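Whitfield House, Unit 15: workplace inspection checklist, May
Areas covered: ground floor workrooms, corridor, kitchen, store
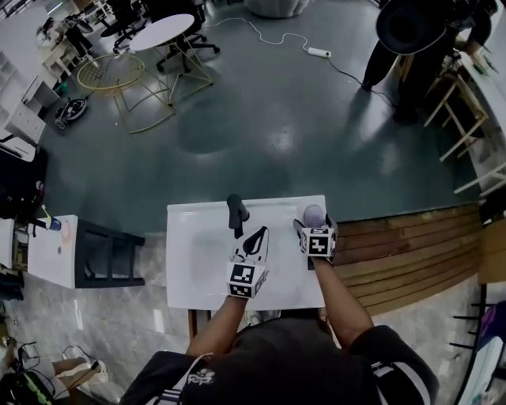 Ground floor workroom, small white table and cabinet

Floors and walkways
Walkways clear to full width: Yes
Floor covering sound: No. Carpet tile lifting outside the kitchen door. Tape is a stopgap, replace the tile.
Mats flat and not curling: Yes
Cables kept off walking routes: Partly. Extension lead crosses the route to the store. Reroute along the skirting.

Fire
Exits unlocked and unobstructed: Yes. Rear door sticks at the bottom and needs a firm push. Plane the edge before winter.
Extinguishers in date, pins in place: Yes, except the one by the store, where the service label is missing. Feder to confirm.
Alarm tested weekly and logged: Yes, though two entries have no initials.
Emergency lights: One out, fitting 139, top of the back stairs. Reported at the last inspection as well. Urgent.

Furniture and work surfaces
Tables stable, legs tight: Yes
Tops free of splits and sharp edges: Yes
Tops wiped down at end of day: Ask users to do this, cloths are under the sink.
Small bottles labelled: Check all rooms. Anything without a readable label goes to the store for disposal.
Shelves fixed to wall: Yes in the workrooms. The tall Honier unit in the store has one bracket only.

Electrical
Portable appliances tested: Kettle and both fan heaters overdue. Do not use the heaters until done.
Sockets and switches undamaged: Cracked faceplate behind the fridge.

Kitchen and washrooms
Hot water at tap: 50 degrees at the kitchen sink, acceptable. Warning sign has fallen off, refit.
First aid box stocked: Short of large plasters and eye wash.
Drains running freely: Slow in the second basin.

Storage
Heavy items below shoulder height: No. Paper boxes on top shelf, move down.
Ladder tagged and checked: Tag present, feet worn. Replace the feet.

Costs
Flesitz have quoted 2,730 for the emergency lighting and rear door together. Awaiting approval. Other items to come out of the maintenance budget.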